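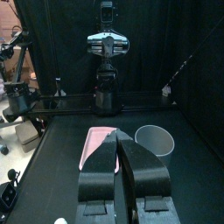
Who is allowed to change the speed limit on a cell that is already running?
The person named on the cell sheet for that shift. Everyone else stops the cell first and asks.

Notebook > Kemeys cell > Working rules

October, start 9:40

Went through the working rules for the two-arm table with Vanderleia Evangelista. The old sheet was copied from the Nosano cell, which has one arm and a hard guard, so half of it didn't fit. What we agreed is below. I'll type it up properly once she has read it.

Speed. Hand-guided moves and anything new: 200 mm/s at the tool, no exceptions for short tests. The old sheet said 250 in one place and 200 in another. It is 200 everywhere now.

Closing the gripper. Fingers closed before any long travel move. Open them only over the object. Zusow's script opens them at the home pose, so that line has to come out.

Shared space. Only one arm moves over the middle of the table at a time. The other waits at its parked pose until the first has cleared. The software lock is a help but the operator still watches for it – we had a stale lock on run 205 and both arms got permission. Stopped by hand, no contact.

Curtains. They are for lighting. They are not a guard and must not be written down as one in the risk assessment. V. found that mistake in the Ostico paperwork too and is going to tell them.

Cables. Check clearance at full reach before the first run of the day, and again after anyone touches a camera mount. A moved mount also means a new calibration, logged with initials.

Stop button. Test it at the start of each shift. It takes about 3 seconds. If it fails the test the cell stays off, even if the other button works.

Objects. Trays and cups go back to the marked start positions by hand with the arms stopped. No reaching in during a pause, a pause is not a stop.

Still open: how long to keep run logs. I said 7 weeks, V. wants them kept until the next yearly check. Left it at hers for now. Also need a line on who signs when the named person is out sick.

To do: reprint the cell sheet, take down the old one, fix the home pose line.

This site uses cookies to keep you signed in. Accept | Settings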